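Moving my files from Grorkix to Irkisano

I've used Grorkix to keep my paperwork in order for a long time. In September I moved everything to Irkisano. A few people who read my earlier post on scanning receipts asked how it went, so I'm writing down what I did while I still remember it.

First, what I keep. It's mostly household and small business paper: leases, tax returns, insurance letters, invoices from my bookkeeping work, manuals for appliances, and a folder called Misc that I am not proud of. Nearly everything is a PDF. There are some spreadsheets and a few old word processor files that only open properly in the program that made them. I work from home in Skokdale and my biggest client is Marchuk, which sends me contracts and revised contracts and then revisions of those. Version history matters to me more than it probably does to most people with a home file system.

Grorkix handled versions fine. What it handled badly was attachments. In Grorkix a document could have other documents attached to it, so a contract could carry its signed page, its price list and the cover email. You could see the attachments only from the main record. If you opened the price list by itself, there was no way to tell what it belonged to. I got around this by typing the contract name into the notes field of every attachment, and I did that for years. When I forgot, I had an orphan.

Irkisano shows the link from both ends. Open the price list and a side panel lists the parent and everything else hanging off it. That panel is the main reason I switched. The other reason was search, which I'll get to.
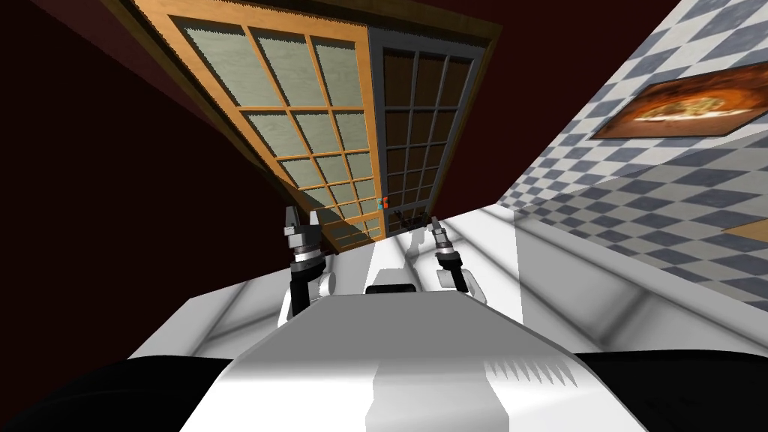 The export was the slow part. Grorkix will export a whole library as one zip file, but it flattens the attachments into the same folder as their parents and puts the relationships in a separate spreadsheet. Irkisano will import a folder of files, and it will import a spreadsheet, but it wants its own column names and it wants the parent listed before the child. So I had the old spreadsheet open on the left of my screen and the new one on the right, and I went down them together. It's a job for two hands that do the same thing a little apart from each other, like the pair of gray grippers on that white robot, one holding the place while the other picks up the next row. I used a finger on the screen for the left side. It left smudges but I lost my place less often.

The whole library came to 455 files. I had guessed it would be bigger.

I did a test import first with only the appliance manuals. I recommend this to anyone. Manuals have no versions and no attachments to speak of, and if they got mangled I could download them again. They came through with the right names and the wrong dates. Every manual showed the day of the import as its created date. The fix was a checkbox called "Keep source dates," which sits under Advanced on the second import screen and is off when you start. I deleted the test batch, checked the box, and ran it again. The dates were right the second time.

Deleting the test batch taught me something about the trash. In Irkisano, when you delete a document, it goes to the trash but its name stays reserved until the trash is emptied. My second import therefore gave every manual a name with a 2 on the end. Dishwasher 2, Furnace 2 and so on. I emptied the trash, deleted the batch, emptied the trash again, and imported a third time. If you are doing a test, empty the trash before the real thing.
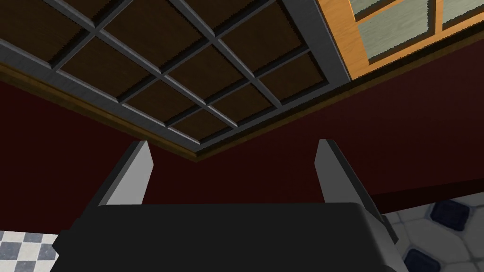

Dark wood squares in a gray lattice.

After the manuals I did taxes, then insurance, then the house. Those went in without much trouble. I lost an evening to one file whose name had a slash in it. Grorkix allowed slashes in names and turned them into something else on export, and the spreadsheet still had the slash, so the row and the file didn't match. Irkisano stopped the import at that row and told me "Source item unavailable." It did not say which item. I found it by cutting the spreadsheet in half, importing one half, and repeating that until I had a short list to look at.

Later I noticed there is an import log you can download, and the log does give the row number. It's under Account, not under Import. I would have looked there last.

The Marchuk contracts were what I was worried about, so I left them until the end. In Grorkix each contract was one record with its versions stacked up behind it. The export names the versions with a number at the end of the file name. Irkisano can rebuild the stack if you fill in a version column, and I did, and it worked except that it put the versions in alphabetical order. Version 10 came before version 2. For contracts with fewer than ten revisions it made no difference. For the long ones I went back and put a zero in front of the single digits, and then they stacked up correctly.

I also took the chance to clear out duplicates. Irkisano has a report that compares file contents and ignores the names, and it found 116 duplicates. Most were the same PDF saved once from email and once from the scanner folder. I kept whichever one was attached to something and deleted the other. I did not use the button that removes them all together. I looked at each pair, and I'm glad I did, as a couple of the "duplicates" were blank signature pages that belonged to different contracts and happened to be the same file.
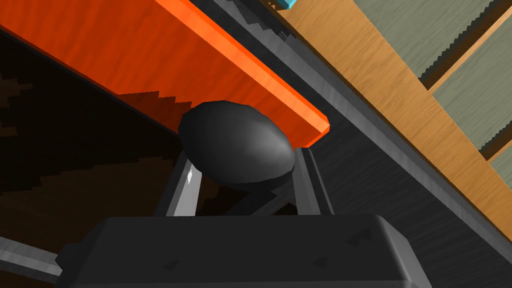

With the duplicates gone, I turned to search. Grorkix searched names and notes. Irkisano searches the text inside the documents too, including scans, once it has had time to read them. Reading mine took overnight. The results are good for anything typed and poor for anything handwritten, about what I expected. A search for my furnace model number brings up the manual, the service invoice and the warranty letter together, and I didn't have to tag any of them.

I've found a few things I don't like. The buttons along the top of the document viewer move depending on what type of file is open, so Download is in one spot for a PDF and another for a spreadsheet. On my laptop, with the window at half width, the side panel covers the page controls and I have to close the panel to turn the page. Comments don't export. I had a handful of comments in Grorkix and I copied them over by pasting them into the description field.

The price is a bit more than I was paying. There is a smaller plan, but it leaves out version history, so it was no use to me.

On folders, I started out by copying my old folder tree exactly. After a week I found I wasn't opening folders much. I search for a contract, open it, and use the panel to get to whatever is attached. I have kept the tree anyway, since my tax folder is arranged the way my tax forms ask for things and I don't want to relearn that in the spring. Misc I broke up. Some of it went to House and some to Insurance, and what was left was mostly screenshots of order confirmations for things I no longer own. Those I deleted.

I haven't closed the Grorkix account. The plan is to leave it alone until the current term runs out, in case I find something missing. I keep the original export zip on an external drive as well, along with both spreadsheets. So far I have gone back to the old account once, for a comment I'd forgotten to copy.

If you are thinking of doing the same move, the order I would use is: export everything, fix the slashes in the names, pad the version numbers, import something unimportant with "Keep source dates" checked, look at it, empty the trash, and then import the rest one section at a time. Run the duplicate report after that. I ran it partway through as well, and had to do half of it over.

Next I want to set up the email address that files attachments for me. It's in the settings and I have turned it on, but everything I've sent to it has landed in the top level with no parent, so I still have some reading to do there.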